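Speaker notes: Preserving and Re-releasing the Enddale Catalogue
Delivered on behalf of Nikolovski Interactive Archives
Saturday, February 8, 2025

Opening

Good morning, and thank you to the organisers for including preservation in a program devoted largely to new releases. These notes will be made available after the session, so there is no need to copy down the figures.

The subject this morning is the Enddale catalogue: the console and home computer games published under the Enddale label, and the work now under way to return a portion of them to sale. Nikolovski acquired the rights and the physical holdings together. That is less common than it should be, and it has shaped every decision since.

(Slide 2. Wait for the title to clear.)

What the archive holds

The archive contains 1,654 catalogued items. These include source disks, design documents, packaging proofs, test cartridges and correspondence with distributors. Of these, 1,475 have been assessed and given a condition grade. The remainder are chiefly magnetic media, which will not be read until the replacement drives have been calibrated.

A catalogued item does not correspond to a game. A single title may be represented by a dozen disks, several of them duplicates, while another may survive only as a manual and a box. Members of the press have occasionally reported the first figure as a count of games, and we would be grateful if that were not repeated.

(Pause here. Offer to take one question on scope before continuing.)

The first two titles

Two games have been selected for the opening release, which is planned for May. The first is Skustari, a side-scrolling adventure originally sold on cartridge. The second is Sastik, a puzzle game that was licensed widely but never issued in Canada or Australia in its complete form.

Skustari was chosen because its source material is substantially intact. The build we have compiled matches the retail cartridge, with the exception of the sound driver, which has been reconstructed from a later revision.

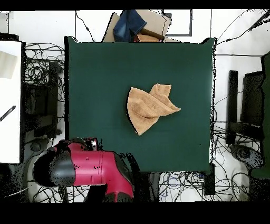 Sastik presented greater difficulty. The retail version contains a timing fault in the later stages that players of the period learned to work around, and in some cases came to depend upon. After consultation, the decision was taken to retain the original behaviour as the default and to provide the corrected behaviour as an option in the settings menu. Both are recorded separately on the online leaderboards.

(Slide 5. Play the comparison clip without sound.)

Principles applied to each release

The archive has adopted a written standard for re-releases. Its central requirement is that the original game must remain playable as first sold, at its original speed and in its original colours. Save states, button remapping and display filters may be added, but each must be capable of being switched off.

Text is left unaltered, including spelling errors. Where a licensed logo or piece of music cannot be cleared, the substitution is disclosed on the store page before purchase. Neither of the opening titles requires such a notice.

Credits have required particular care. Many contributors to the Enddale games worked under pseudonyms or were omitted altogether. Names are restored only with the consent of the individual or the estate — a process that continues after release and is reflected in subsequent updates.

Access for researchers

Institutions may apply to consult scanned design documents on a supervised basis. Applications are assessed within 5 weeks of receipt. Requests to handle original cartridges are considered separately and are normally declined where a verified copy exists.

Researchers should note that correspondence is closed until it has been reviewed for personal information. That review has been completed for the Skustari files only.

(If time is short, omit the next paragraph.)

Disk images are held in two formats, one of which retains the magnetic flux data. Requests should specify which is needed, as the larger files are supplied on physical media at the applicant's expense.

Close and questions

Further titles will be announced once the rights position on each has been confirmed. Please do not speculate from the podium on dates, pricing or platforms beyond those on the final slide. Enquiries about individual contributors should be directed to the archive in writing.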